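Wanted: people who can read messy handwriting (or would like to learn!)

Hi, I'm Jia, and I look after the Plivden rainfall cards. If you've never heard of them, you're in good company. For 44 years Ferenc Oláh wrote down the weather at his place out on the Cunow road, one card at a time, and when his family moved him into town the whole lot came to us in biscuit tins. There are 3,752 cards. I've read a fair few of them and I'm completely hooked, but at the rate I'm going I'll be a very old woman before they're all typed up.

So I'm looking for readers. You'd sit down with a bundle of cards, read them, and type what they say into a plain spreadsheet. Rain first, then wind, then whatever else he felt like putting down, and he felt like putting down a lot: frost on the trough, the neighbour's dog again, plum jam, a rude remark about the council grader. Please type all of it. The remarks are my favourite bit and I'd be heartbroken if we lost them to save time.

You don't need any background in history or weather. I was a school receptionist before this! What you do need is a bit of patience, decent eyesight (magnifiers supplied) and the willingness to write "can't read this" when you can't. His sevens look like ones until you've seen a page of them, and he switched from inches to millimetres partway through without telling anybody. I'll show you how to spot both at the first session.
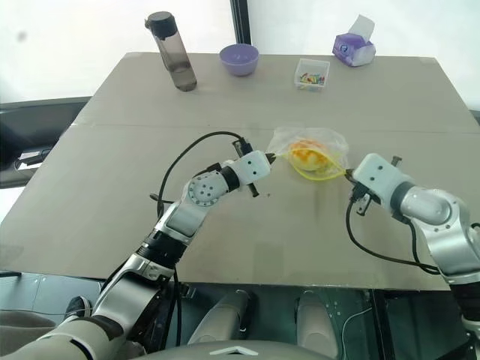
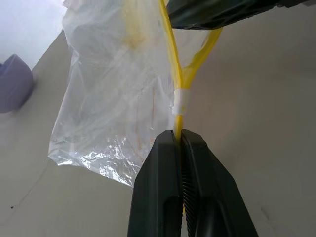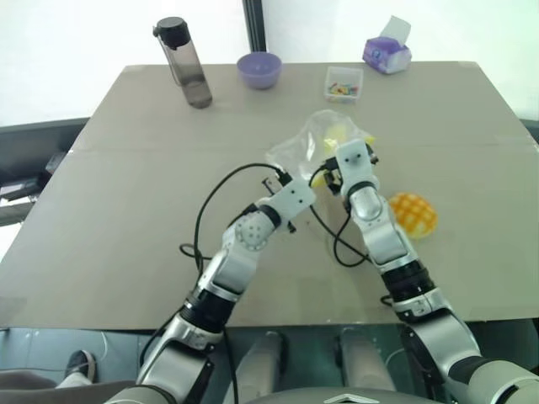
Big flat table in the first and last photos, yellow cord in the middle one.

Now the practical stuff. We start in June and go through until the cards are finished or we all need glasses. Sessions run for two hours from 10 am, in the back room at Temirel, which is the old seed merchant's next to the post office. Come in by the side door, the front one sticks. If you can't make mornings, tell me, as I'd love to get an evening group going if enough people ask.

It isn't a paid role, sorry. We do have a small grant of $800, and I'm putting it towards petrol money for anyone driving in, plus tea, milk and the good biscuits. Let me know roughly how far you're coming so I can work out who gets what.

Under-16s are welcome with a grown-up. If you speak or read Hungarian I'd be especially glad to hear from you, because he slips into it when he's cross, and at present those remarks are going in as rows of question marks.

To put your name down, send me a note with:

- your name and a phone number
- whether mornings or evenings suit
- anything that would make sitting and reading easier for you (a higher chair, a brighter lamp, more breaks)

No CV, no references, no interview. I'll ring you back for a chat, and you can come to one session and see whether it's your sort of thing before you decide. Bring your reading glasses and a cardigan, as the heater in there is slow to get going.

Hope to hear from you!
Jia

Recent notices
Choir seeks tenors, any tenors
Lift share to the Cunow market
Seedling swap: what to bring
Piano, free to anyone who can move it

Get the Plivden noticeboard by email once a month. Unsubscribe whenever you like.

Contact us | © Plivden Noticeboard | Back to top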